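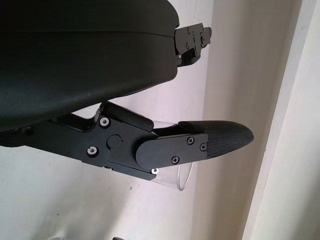

Gripper housing and bracket, close up.

Festside evening course, session four: having the whole family over for a big birthday
Notes by Hanne Kvaran, May 2019

Hello again! These are the notes I promised, tidied up a little from what I said on the night, with the bits I forgot put back in. If you missed session three (invitations and who sleeps where) there are spare copies in the folder by the door, and you can read this one first without getting lost.

Starting with the date

I always thought the birthday party had to be on the birthday. We did it that way for years in our house and it meant somebody was driving home at midnight with school the next morning and a sleeping child across two seats. Now I pick a weekend within a couple of weeks either side and I tell everyone early. My mother's birthday is in December, poor woman, and we moved her party to the spring when she turned seventy. She got cards twice and has asked for the same arrangement ever since.

Write down the date, the start time and the end time. Yes, an end time! I used to think it was rude. Older relatives love it, and so do people with babies, and the ones who want to stay till late will stay whatever you put.

The food, and how I went wrong with it

I told you about the lasagna year so I won't go through the whole thing again. The short version is that I made four kinds of hot food, stood in the kitchen from lunch until dark and saw the birthday boy blow out his candles through the serving hatch.

What I do now is one big cold thing, one big warm thing that can sit in a low oven, bread, and two salads. The cake is separate and somebody else brings it. Ask one person, by name, and tell them how many it should feed. If you say "could someone bring a cake" in the family chat you will get none or you will get three.

The roll recipe several of you asked for comes out of my grandmother's cookbook, which is from 1932 and has lost its back cover. It calls for 440 grams of flour. Please weigh it if you have a scale - I've tried turning it into cups and the dough comes out different every time. It makes a soft dough, softer than you think is right, and you leave it in the fridge overnight and shape the rolls in the morning. I double it for a party. The full recipe is on the sheet with the coffee stain, sorry about that, it was a clean sheet when I left home.

Drinks go on a table well away from the food. I had them side by side for a long time and there was a traffic jam in my hallway every single year.

Chairs and tables

You need fewer chairs than guests, but you do need some good ones. Put the comfortable chairs where the talking will be and keep them for the people who need them. Teenagers will sit on the stairs and be perfectly happy there.

I borrow folding tables from my neighbors, the Hafþórssons, who have two very sturdy ones in their garage. Stick a bit of tape with the owner's name under anything you borrow. I once kept a stranger's salad bowl for more than 10 years, and I'm still a bit ashamed of how much I like it.

For tablecloths, a few of you wanted to know about hiring. I've used Forkach, the little linen place behind the pharmacy, and I paid 591 kroner for the lot last time with the washing included. Goken has a bigger range of colors but you have to take them home and iron them yourself, and I know what I'm like with an iron. Old sheets work too. Fold the hem under and put the plates on top.

Speeches and songs

Keep it to two speeches and do them before the cake, while everyone is still in one room. Tell the speakers beforehand which of them goes first. My uncle and my brother once stood up at the same moment and both sat down again and then neither would get up, and we all just sang instead, which was lovely but my brother had written his on cards and everything.

If there are small children, let them have a job in this part. Mine handed out the song sheets. Print more than you think, they end up as paper planes.

The day before

I keep a list on the fridge and cross things off with a fat marker. Mine goes more or less like this:

Dough in the fridge
Clear the coats out of the hall (ours, so there's room for theirs)
Dishwasher empty before bed
Candles AND matches
Space in the freezer for ice
Towel and spare toilet paper where guests can find them
Phone whoever has the cake

Then I stop. I used to clean windows the night before a party. I don't do windows anymore until the guests have gone home, and mostly not then either.

Thank-yous and leftovers

Have boxes ready for leftovers and start handing them out while people are looking for their shoes, because after that it's too late and you'll be eating potato salad all week. I save margarine tubs for this from the new year on, and my husband has views about the cupboard.

For next time

Please bring a rough plan for a gathering of your own, real or pretend. One page is plenty. Put down the date, the end time, the food, and who you'd ask to bring the cake. We'll swap plans in pairs and I'll bring a batch of the rolls. We start with parties outdoors and what to do about rain, so if you own a party tent and know how it goes together, please tell me before the session - mine has two poles left over.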